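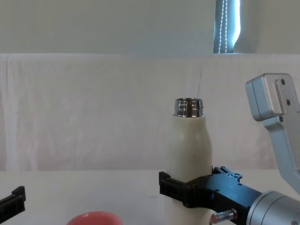 **What is Follutia, and when does it open?**

Follutia is an online shop selling prints, postcards and secondhand maps. It opened to the public on 17/07/2026 at nine in the morning, and orders placed over the weekend will be packed on Monday.

The shop belongs to Beca Powell, who has sold her work at weekend markets since she left a job in hotel bookings. Until now, people who wanted a print after a market closed had to email her and wait for an invoice. She said the emails had become hard to keep up with, and two orders last winter went to the wrong addresses.

The opening stock is 628 items. Most are prints made from photographs Powell took on train and ferry trips, in small and medium sizes. The rest is paper she bought along the way, including timetables, luggage labels, hotel stationery and folded road maps. Each secondhand piece is listed on its own page with notes on tears, stains and writing. When one sells, the page comes down.

Prices start at $3 for a postcard. The most expensive print at opening is $60, unframed. Powell does not sell frames and has no plans to add them. "I tried it at the markets and I spent all day worrying about glass," she said.

Work on the site began in March. Powell first planned to add a shopping cart to her travel blog, but the blog's layout made the product photos too small and she gave up on that after a couple of weeks. The shop is now a separate site with its own address, and the blog links to it from the top menu. Old posts have been left as they were, so some still tell readers to email for prints. She is changing those as she finds them.
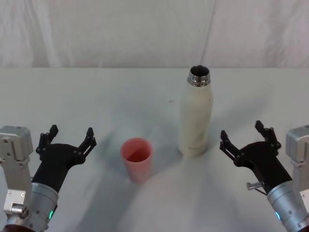
Payment is by card only for the time being. Buyers do not need an account, though those who make one can save an address and see past orders. Gift cards were meant to be ready for opening day and have been pushed back. Powell did not give a new date for them.

Orders ship within the United States and to Canada. Small prints and maps go flat in stiff mailers, and medium prints are rolled in tubes. A buyer who orders both will get two packages but pay shipping once. Anyone who wants a medium print sent flat can ask in the order notes, and there is an extra charge for the larger mailer.

The prints are arranged in collections named after the notebooks Powell carried on each trip. The two up now are Adedon, which is mostly harbors and ferry decks, and Pumphrey, which covers station platforms, waiting rooms and the views from train windows. Pumphrey is the larger of the two and includes several black-and-white pictures that were never on the blog.

A third collection, Dekari, will be added in the fall. It comes from a winter trip along the coast and needs to be scanned from film, a job Powell does herself in the evenings. A few of the Dekari pictures have already been shown on the blog, and readers have been asking for them as prints. They cannot be ordered ahead of time.

Returns are accepted on prints that arrive bent or damaged, with a photo of the package. Secondhand items are sold as described and cannot be returned unless the listing was wrong. Powell said she expects some mistakes in the listings in the first few weeks and would like to hear about them.

She will keep her regular market table through the end of the season. Stock at the table is kept apart from the online stock, so a map seen on the site may not be there in person. Local buyers can choose pickup at checkout and collect an order at the table, with no shipping charge.

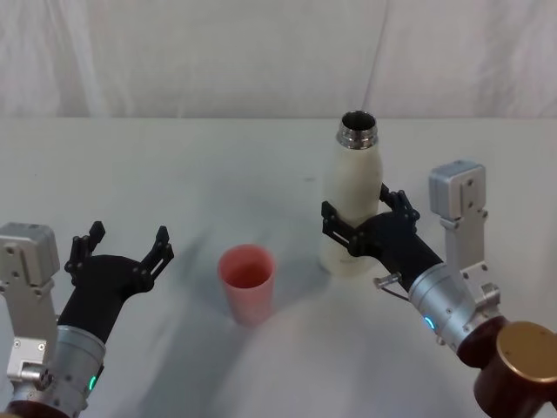

## Contact and Updates

Questions about an order can be sent through the form at the bottom of each shop page. Messages are answered on weekdays. New listings will go up on Thursday evenings, and the blog will carry a short note whenever a larger batch is added. People on the blog's mailing list will not be signed up for shop emails unless they ask to be.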